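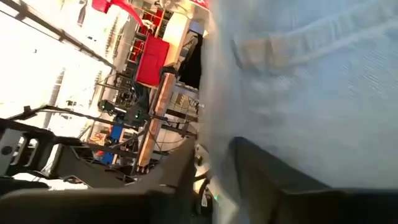
Trade-In and Price Match FAQ
Updated August 18, 2018

Which devices does Remia accept for trade-in?
Phones, tablets and laptops that power on and hold a charge. Remove any passcode first – locked units are returned at your cost.

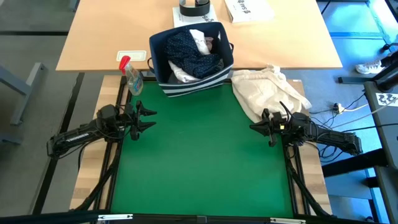 Smart watches are accepted at the Condau store only.

How is the credit paid?
As a store code, sent by email within 4 business days of inspection. The maximum per device is $400.
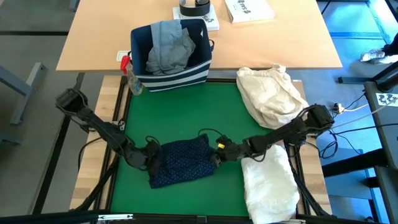
Two grippers holding a navy blue cloth over a green mat.

Can I combine a trade-in code with a sale price?
Yes. Limit 2 codes per order. Codes do not apply to gift cards.

Do you match prices from other stores?
We match Jener and Adamczyk on identical, in-stock models. Marketplace sellers and open-box items are excluded.

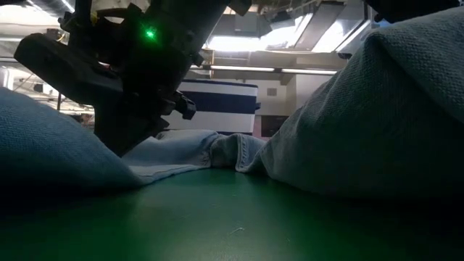

Gripper and blue knit fabric at table level.

When do codes expire?
At the end of January. Expired codes cannot be reissued.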